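Silstead library adds Tuesday grammar course

A free course in plain written English will start at Silstead Public Library in November. The class meets on Tuesday evenings for 6 weeks and is open to adults who live or work in town.

Liliana Caputo, who taught English at the high school for many years, will lead the sessions. The first two cover sentence structure, including when to use the passive voice and how to spot a sentence with no clear subject. Later classes deal with commas, pronouns and letters to employers.

"People come in worried about terms they half remember," Caputo said. "We start with their own sentences and get to the terms later."

There are 40 places. Over 1,000 copies of the course workbook have been printed by Ragnarsson, a local firm, and spare copies will go to the town's schools.

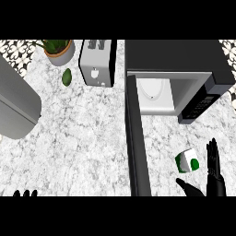 Asger Norðdahl, the library's adult learning manager, said a second group would be added in the spring if the first one fills. Sign-up is at the front desk or by phone.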